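Silta to end after second series as Durholm set shuts early

Silta, the ferry-town drama filmed in and around Durholm, is finishing after two series. The channel put it out in a three-line note this morning, and most of the cast seem to have found out the night before.

No third series, then. No Christmas special either, which had been talked about as recently as May. The last 11 episodes are shot and will go out in the autumn as planned, in the usual nine o'clock slot.

The show follows a family running the last car ferry across a fjord that is getting a bridge. Slow start. First series took until episode four to find its feet and then picked up a lot of viewers on catch-up, mainly people who'd been told by a friend to stick with it. The second was meant to be bigger, with a longer run and a storyline moving inland to Truddale, where the younger daughter goes to find her father's other family.

What the channel says

Not much. The note calls Silta "a much loved part of our Sunday nights" and thanks the cast, the crew and the people of Durholm "for putting up with us". It says the story "comes to a natural close" at the end of the second series.

Viewers may wonder about that. The scripts for the final episode were changed late, according to two people who worked on it, and a scene on the slipway was added in the last week of filming so that there was some sort of ending. Before that it stopped with Farah on the night boat and the engine cutting out. One of the two said the new scene was written over a weekend and learnt on the minibus.

Asked whether the decision had already been made by then, a spokeswoman said the channel did not comment on how scripts are developed.

Money is the obvious guess. Boats are dear, weather is dearer, and the Truddale shoot ran over by 13 days after the road up was closed by snow. Nobody at the production company would say what that cost.

Durholm not happy

The town has done well out of it. The harbour café changed its sign to match the one on screen and never changed it back, and the real ferry has been selling day tickets to people who only want to sit where the family sits. It has been running a second afternoon sailing on the strength of that.

There were 554 names by lunchtime on a petition asking the channel to think again. It was pinned up in the ticket office first and then put online when the paper ran out. A good few of the signatures are from extras.

"We had the whole street done up as winter in the middle of summer and people here didn't moan once," said a woman who lets rooms above the chandler's and had crew staying for both series. "You'd think somebody would of rung." She has had to take the block booking for next year out of the diary.

The ticket hall, the family kitchen and the ferry's wheelhouse were all built inside the old net store on the quay. They are being taken down now. The wheelhouse is wanted by the town museum if it can be got through the door, the rest is being split between storage and the tip.

What happens in the last run

Mild spoilers from here, nothing past episode three.

The bridge is open and the ferry is down to one boat. Farah, played throughout as the sensible one, has taken a loan on the house without telling her brothers. The mother is back from hospital. The harbour master isn't speaking to anyone. And the bloke from the bridge company, who was supposed to be in two episodes of the first series and was kept on because viewers liked him, gets a proper part at last.

Episode two is the Truddale one and is very good. Hardly any talking in the first twenty minutes. It was filmed with a smaller crew and it looks it, in a good way, all bad light and car windows.

Episode three less so. There is a wedding.

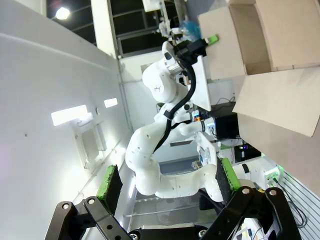
When and where to watch

Series one is all there on catch-up and stays up until the end of the year. Series two starts in the autumn, one episode a week, no dropping the lot at once. The channel hasn't given a start date but the trailer is due before the end of the month.

A screening of the first new episode is planned for Durholm, in the school hall as the cinema has closed. Doors at 6.30pm, free, but you need a ticket from the ferry office and they wont hold them over the phone. Some of the cast are expected. Which ones hasn't been said.

The soundtrack record, promised after the first series and put back twice, is still coming out, the label says.

An earlier version of this story said the Truddale episode was the third of the new series. It is the second.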